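Journal > Beauty > Hair > Opinion

In Defense of Washing Your Hair Less (and Going to Bed With It Damp)
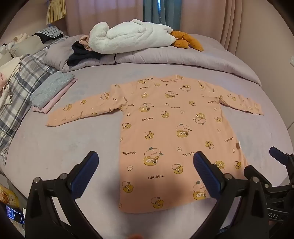 Wahyudi Pangaribuan wrote to me after my September column to say that he had tried skipping days, that his scalp itched like mad by the second morning, and that people with fine hair should be left alone to shampoo as often as they please. Fair enough, Wahyudi! I read your letter twice, once with a towel on my head, and I agree with more of it than you might expect.

Still, I'm going to stick up for the lazy wash. I was a daily shampooer for most of my grown life, and a loyal one. I had the big Koltex bottle on the edge of the tub, then the Gestent one when my sister swore by it, and I went through both as if somebody were timing me. My hair was clean, I'll give it that. It was also flat by lunch and dry as straw at the ends, and I kept buying creams to put back what I'd just scrubbed out.

These days I wash it 2 times a week, and I mean a proper wash, with fingertips and plenty of warm water and a good long rinse (longer than you think, especially at the nape). The first stretch was no fun. I wore a lot of scarves. But somewhere in the second month my hair settled down, and now it has a bit of bend to it that I had forgotten about since high school.

As for going to bed with it damp, my mother would have had a fit. She believed it gave you a cold, and she believed it firmly. I squeeze mine out with an old cotton T-shirt, comb it from the bottom up, braid it loosely and turn in. I don't mean dripping, mind you. Soaking hair stretches and snaps more easily, and a wet pillow is a miserable thing at any age.

What bothers me is how sure everyone sounds. The woman at the Flandov counter told me I needed a wash for every day and a mask for every weekend, and she was very sweet about it, and I came home with 88 dollars' worth of jars. Half of them are still under the sink.

So wash it when it wants washing. If that's every morning, Wahyudi, then go right ahead, and maybe try a milder bottle while you're at it.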